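Virnthorpe's furniture-handling cell is due back at work on 25 June 2018, after a spell in which it dropped or misplaced more than its makers had promised. Zikby, the firm that runs it, says the trouble lay in the examples it was taught from. It has been recording new ones by hand.

The method is plain enough. A person straps on a pair of hand-held grippers, each topped with a cube of printed markers, and does the job the machine is meant to copy. The markers let the software follow each hand. Anika Boateng, who looks after the set-up, wants 70 good recordings of each task before she will let the arms try it. In March the cell was started on 44.

"We were in a hurry," she said. "I'd rather not do it that way again."

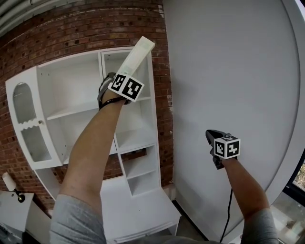

*Recording with the marker-topped grippers, a long white piece held in the left one.*

Whether more recordings will cure the fault is another matter. Severyn Harasym, who repairs the cell's arms, thinks worn finger pads deserve at least part of the blame. He has asked for them to be changed every 3000 lifts. Zikby has agreed to a check at that point, but has not promised new pads.

The customer, Ferreira, has heard confident talk before. The cell was first described as needing an hour of attention a week. Its own log shows six hours in a bad one, most of it spent setting the grip again after long parts had slipped. Martim Barros, who signs off the work for Ferreira, said he would look at the log before he looked at any demonstration.

Zikby would not say what the repeat recordings had cost.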